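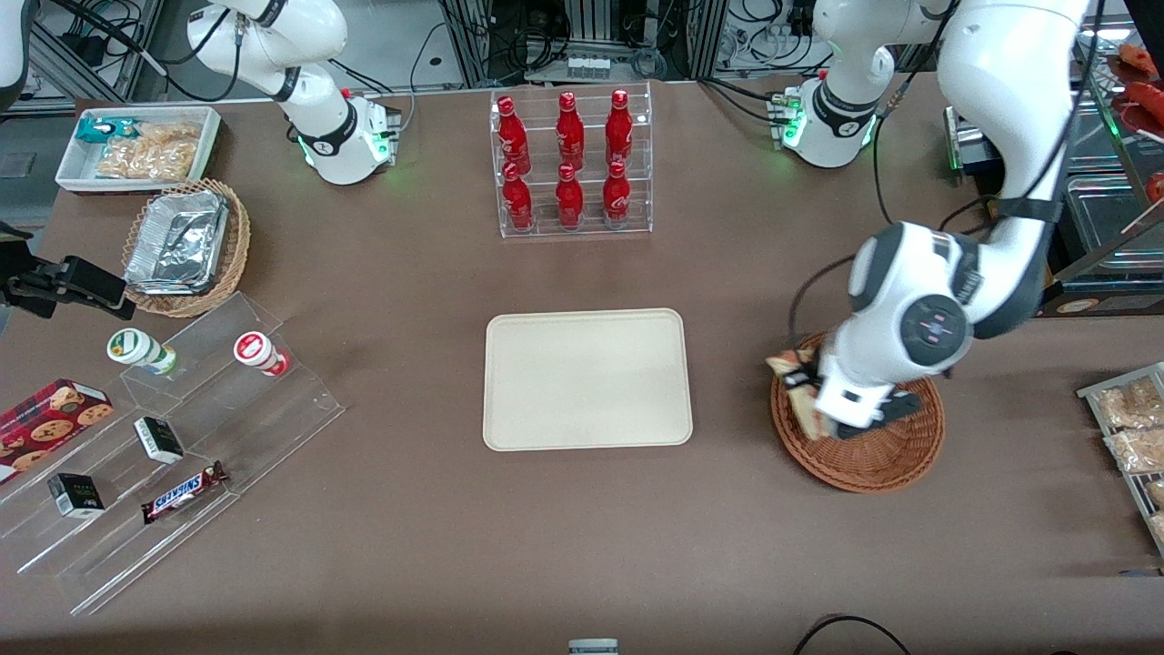 Musumis tour casting is up!!

martak
OK who else just saw this? Daryna Pylypenko is taking over the lead in Musumis for the whole spring leg. I was in the grocery store parking lot when it popped up and I may have yelled. I saw her as the understudy two years ago and she sang the lighthouse song so quietly you could hear people breathing. Tickets for the Broltby stop open at 10 in the morning and I already have my alarm set.

rowG_vilgot
Happy for her, but am I the only one a little sad about Kevser Keskin leaving? She's played that part 514 times according to the program I got in January. She IS the role for me. And I don't think Pylypenko has the low notes for the second act, sorry.

martak
She has the low notes! Go back and listen to the cast recording of Kurkau, second track. She sits down there for practically the whole verse and it sounds great.

rowG_vilgot
Studio recording though. Eight shows a week is a different animal.

balconybird
Can somebody tell me which theater in Broltby? There's the old one by the river with 1144 seats and the newer one, and I got burned last time because I assumed. My sister and I sat in the wrong lobby until ten minutes before curtain.

Lanre_M
It's the old one. The tour page says so if you scroll way down under the parking info. And don't book the front of the balcony, the rail is right at eye level unless you're tall.

balconybird
Thank you! I'm five foot one so that would have been my whole evening, staring at a rail.

Lanre_M
As for the casting, I'm with Marta. Kevser was wonderful but she plays it angry from the first scene, and by the time you get to the letter there's nowhere left for her to go. Daryna starts out almost cheerful. The letter scene wrecked me when she did it.

rowG_vilgot
See, I like angry. The woman has been stuck on that island for 1095 days, it's right there in the opening number. Who's cheerful after three years of that?

Lanre_M
Someone who's hiding it from her kid?

rowG_vilgot
Hm. Fine, I'll give you that one. Still think the orchestra is going to drown her out, especially if they kept the new arrangements with all the brass.

tkachuk_fan
Did they say anything about the Tkachuk character? I heard they cut his solo for the tour and that would be a crime, it's the only funny part of act two.

martak
Nothing in the announcement. My cousin saw it at the last stop and the solo was in, but shorter — they took out the verse with the goat.

tkachuk_fan
THE GOAT VERSE. I'm so mad. That's the best verse.

balconybird
I always thought the goat verse went on too long, please don't throw things at me

tkachuk_fan
Throwing things

martak
Update for anyone going for the cheap seats: I just got off the phone with the box office and they're holding back 200 rush tickets for the opening weekend, in person only, two per person. Line starts at the side door. I'm going to bring a folding chair and a thermos and be very annoying to everyone near me.

rowG_vilgot
Save me a spot. I'll complain about the brass the entire time.

martak
Deal, but you're buying the coffee at intermission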